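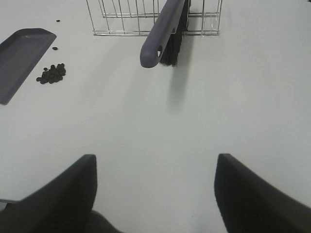
Dry Food Loss in a Small Teaching Kitchen
Project report, Food Service Operations, second term

Summary

This report presents the results of a project on the loss of dry ingredients in the Clernimov teaching kitchen. Dry ingredients were taken to mean flour, sugar, oats, rice, seeds and dried fruit. The project group collected and weighed 163 samples of spilled material over one term and recorded the area of the kitchen from which each sample came. The aim was to find out where losses occur and whether changes to storage and handling would be worth their cost to the program.

Background

The kitchen is used by students in their first and second years and also supplies the Sultana, the student-run café on the ground floor. Food waste in the kitchen has been measured before, but earlier work dealt only with plate waste and spoiled produce. Spilled dry goods were left out of those studies on the grounds that the amounts were small. The group took the view that small losses repeated at every session should at least be measured before they were set aside.

Dry goods arrive in paper sacks from the supplier, Plason, and are moved into lidded bins in the storeroom. From there they are scooped into tubs and carried to the benches. Each transfer is a chance for a spill. Staff had also noted that the amount of flour ordered each month was higher than the recipes called for, although part of this difference is explained by dusting benches and by batches that had to be made again.

Method

The kitchen was divided into three areas: the storeroom, the preparation benches and the café counter. At the end of each session, students on cleaning duty swept each area separately before any wet cleaning took place. The sweepings were tipped into a labelled bag and weighed. Results were entered in Drustiter, the record-keeping program already used by the department for temperature logs.

Tools were kept the same throughout the term so that the results could be compared. Plastic was preferred to metal for its lower weight and because it does not rust when put away damp. Smooth, rounded surfaces were also preferred, as flour gathers in sharp inside corners and is then lost from the sample.
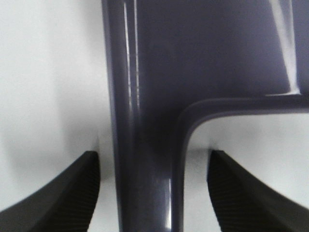
Figure 2. Moulded grey plastic with a rounded inner corner and a raised rim.

Samples that had become wet were thrown out and marked as missing. The group also removed any packaging, string or paper before weighing. No attempt was made to separate the ingredients within a sample, although a note was made where one ingredient was clearly the main part.

Results

Of the 163 samples, 80 came from the preparation benches and 34 from the café counter. The remainder came from the storeroom. Bench samples were the most frequent, but the heaviest single samples came from the storeroom, where they were linked to the opening of new sacks. Flour was noted as the main ingredient in most of the bench samples. Counter samples were light and were made up largely of oats and seeds from the toppings station.
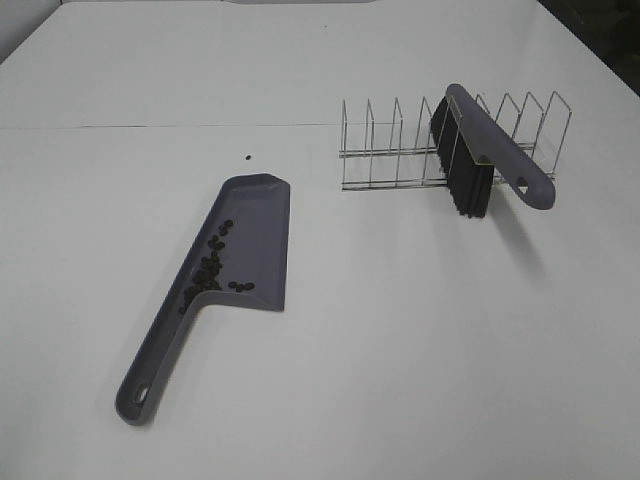 Losses at the benches were closely tied to the way work was laid out. Where scales were placed at the far side of the bench, students carried full scoops across the work surface, and spills followed the same path. The surface itself also matters to the accuracy of the figures. A join between two panels, like the thin dark line visible in Figure 3, can hold fine material that a quick sweep will miss, and the bench results should therefore be read as slightly low. Moving the scales beside the tubs was tried for part of the term and was well received, though the trial was too short for a firm result.

Discussion

The storeroom offers the clearest opening for improvement. Sacks are at present cut open while standing on the floor and then lifted to the height of the bin. A low platform would shorten the lift -- and would also bring practice into line with the advice already given in the first-year handbook. The cost would be modest and no change to the ordering system would be needed.
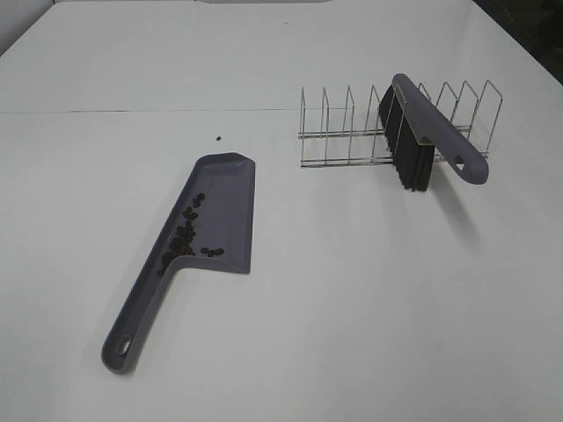
Training had a stronger effect than the group expected. In the early weeks, several students swept all three areas into a single pile, and those sessions had to be left out. A short demonstration was then added to the start of each cleaning shift. It covered the order of the areas, the labelling of bags and the handling of the dustpan: the scoop of the grey one in Figure 4 has a flat, thin front lip, and students were shown to keep a lip of this kind flush with the surface so that fine flour would pass over it and not under. After this change the records were more complete.

Limits of the study

The project covered one kitchen and one term. Class sizes changed from week to week and the results were not adjusted for this. Material caught on clothing or washed down sinks was not measured.

Recommendations

The group recommends that a low platform be placed in the storeroom, that scales be kept beside the ingredient tubs, and that the sweeping demonstration be kept in the cleaning shift. It further recommends that the Sultana replace the open dishes at its toppings station with lidded containers. A second round of weighing is proposed for November, using the same three areas and the same record sheets.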